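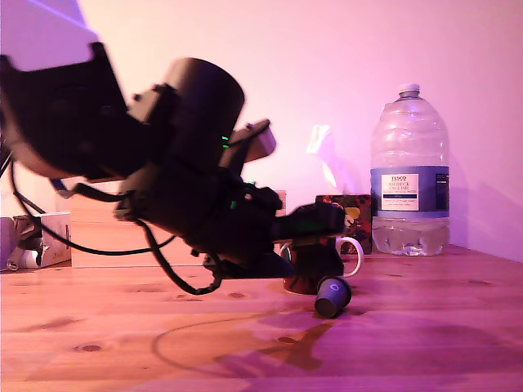
Black arm and gripper, low over a wooden tabletop.

Jurkutcombe, the new animated short directed by In-ho Um, runs to 230 shots. The story follows a lighthouse keeper's daughter who mends fog. Trellholm drew the backgrounds by hand and built the fog on computers, using a tool called Clustix that sorts particles by density before any light is added.

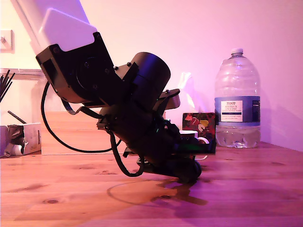

Fog and line

Early tests filled the valley evenly and hid the drawn line. Um had the fog split into up to 40 layers per shot, each with its own edge setting.

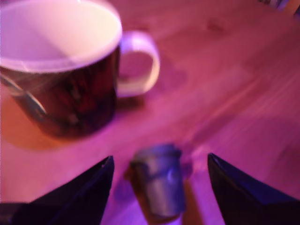
Colour was fixed late. The first grade was grey throughout, and the August version moved the night shots to magenta. Strong pink light keeps contrast where values are far apart: a mug's pale rim still stands out sharply from its dark side. Grey fog on grey stone does not, so the stone was repainted in 551 frames.

The sound mix was done last, in mono.
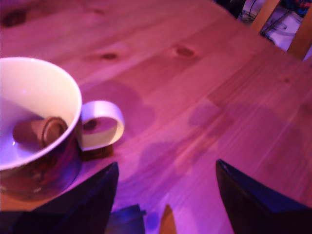

Cup on pine boards, under pink light.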